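Report the Resets
Opinion
Aatos Karppinen
Saturday, February 7, 2026

Papers on simulated manipulation have settled into a habit I would like to see dropped. A policy is trained in a rendered home, evaluated over a fixed set of starts, and given one success rate. Starts the planner could not solve are discarded before the count begins. The reader gets a percentage with an unstated denominator.

Our group's Listano benchmark did the same until last May. We drew 40 initial states per task, rejected any in which the scripted expert failed, and published results on the remainder. For the floor pickup task the remainder was 30. The policy solved most of them and we said so. Brian Lema, reviewing the code before release, put the rejected states back and ran the policy on all 40. The rate dropped enough to reverse our ranking against the Kirui baseline.

I do not consider the earlier number false. It answered a narrow question: how well does the policy copy an expert where the expert works? A person deciding whether to put the method on hardware has a different question, and the rejected states hold much of the answer. In our case they were mostly objects lying on their sides close to furniture, where the wrist has little room to approach.

The usual defense is that unsolvable states add noise. Some do. An object spawned inside a wall should go. But "the expert failed" is a weak test for "unsolvable," and it ties the benchmark to the quality of one script. 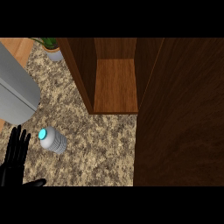
Figure 1. Floor pickup task, simulated. Top view of the hand and the capped bottle on its side.

Starts of this type should stay in the count whatever the expert does with them. My proposal is modest. Publish the number of states drawn, the number rejected, the rule used, and the seeds. Give the success rate over both sets. The Florkby suite could add this with one extra column in its results table. Ours now has it, and the floor pickup row is the least flattering one there.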